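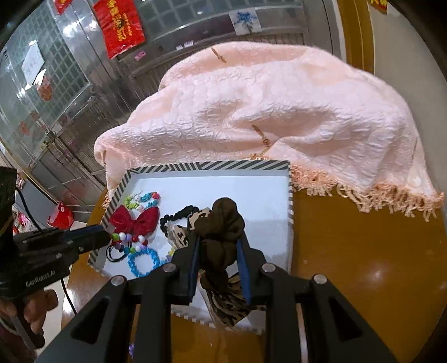
3. Sorting Soft Items

Last updated 14th March
3 min read

For the third stage of the Huline project we moved from blocks to hair accessories on a tray. The scrunchie was picked up with two blue-padded fingertips. Fabric folds when it is squeezed, so we close the jaws slowly and stop at the first firm contact.

Beaded hair ties are harder. The beads roll and the elastic cord trails, and a slim jaw tip has to come in low next to them.

We planned 30 picks per item and recorded each one by hand in the workshop log. The January build used bare fingertips, and satin slipped out of them. We have not tested wet fabric.

Related
Huline: choosing fingertip pads
Wiring notes for the Clurkmont bench
Fastisier joint screws, second order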